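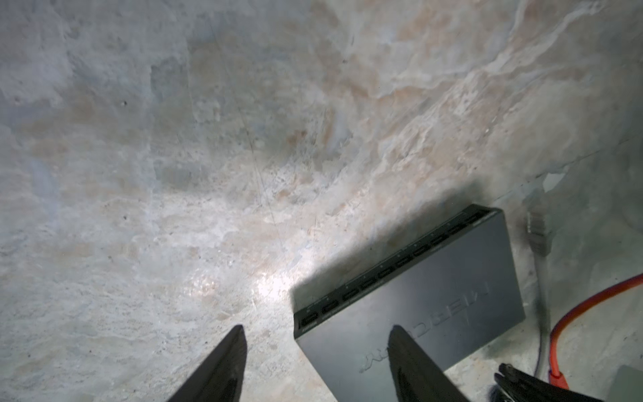

How to Set Up and Store a Small Network Switch at a Workbench
By Trilok Saxena

A small eight-port switch is the easiest way to get more wired connections at a bench that has only one wall jack. Setting one up takes a few minutes. Most of the work is in choosing where it sits, running the cables so they stay put, and keeping the power adapter with the switch when you take the whole thing down again.

The steps below are for a basic unmanaged switch, the kind with no settings page and no login. If yours is a managed model, go through the maker's setup guide first and then come back for the cabling part.

What you need

A switch with its own power adapter
One Ethernet cable long enough to reach the wall jack or router
One shorter Ethernet cable for each device
Hook-and-loop ties
Cable labels (I use Gremer wrap labels, but masking tape and a pen will do)
A dry cloth

Step 1: Check the adapter

Find the adapter before you do anything else. Turn it over and read the output line on the label, which gives a voltage and a current. Compare it with the rating on the switch, usually printed on the underside or next to the power socket. The voltage has to match. The current on the adapter has to be the same as the switch asks for or higher. Check the polarity symbol too, if both labels have one.

Don't go by the plug. Plenty of black adapters have a plug that fits and a voltage that doesn't. We had a drawer of 21 adapters at Stestenov when I started there, and only 4 of them were marked with what they belonged to.

Step 2: Clean the switch

Unplug everything and wipe the case with a dry cloth. Look into each port with a flashlight. Lint can be tapped out with the ports facing down. If a contact pin is bent, put a piece of tape over that port and use another one.

Step 3: Pick a spot

Set the switch flat on a hard surface. If the case has vents, keep them clear. Avoid the floor if people walk through, and avoid any spot where a cable would have to cross the part of the bench you work on.

Turn the switch so the ports face the side most of the cables will come from. You'll have to live with this, so put it down, hold a cable to it, and see where the bend falls before you commit.

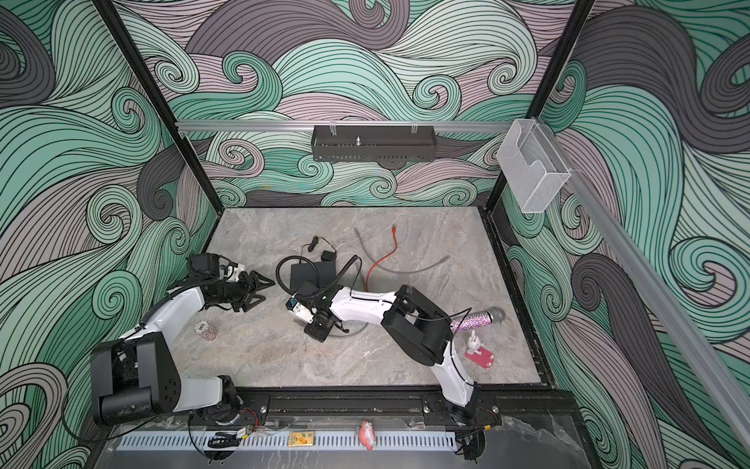 If the bench has a rail along the back, look at that as well. A basket hung from a rail gets small gear up off the work surface, and a perforated one gives you holes to pass a tie through. Check that the switch fits inside with its plugs in, not just by itself. An Ethernet plug and its bend take up more room than people allow for.

Cables do better in a tray along the front or back edge than lying loose on top. Slotted trays are handy for this. You can bring a cable out through the slot nearest to where it is needed and tie it there.

Step 4: Connect the cables

1. Run the long cable from the wall jack to the switch. On a basic switch you can normally use any port. I use the first one every time so I know which it is.
2. Label that cable UPLINK at both ends.
3. Run one cable from each device to a free port. Label both ends with the name of the device.
4. Push each plug in until it clicks, then pull on it gently.
5. Plug the adapter into the switch, then into the outlet.

Never run both ends of the same cable into the switch. It makes a loop and can take down everything connected to it. This happened to us on a Tuesday in September, in a building with over 1,000 people in it, and finding the cable took most of the afternoon.

Step 5: Check the lights

Wait a minute or so. Each port with a device that is turned on should show a light. If one stays dark, try the cable in another port, then try another cable in the first port. Once the lights are on, open a web page or copy a file from each computer.

Step 6: Tie things down

Bundle the cables with hook-and-loop ties, snug but loose enough to turn with your fingers. Leave some slack at the switch so it can be lifted and turned over. Tie the adapter cord separately.

Storing the switch

When you take it down, unplug the adapter at the wall first. Coil the cord in a wide loop and don't wrap it tightly around the adapter. Put a matching label on the switch and the adapter, same number on both, and keep the two in one basket or bag.
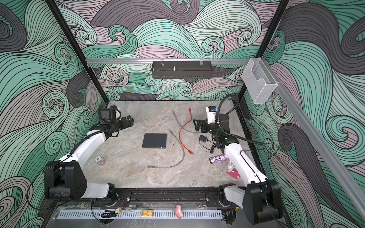
Black perforated basket on the back rail, with a black power adapter on the gray marbled surface below.

Coil the Ethernet cables one at a time and sort them by length. Leave the device labels on if the same setup is going back up. Any cable with a broken clip should get a new plug or go in the recycling, and it should not go back in with the good ones.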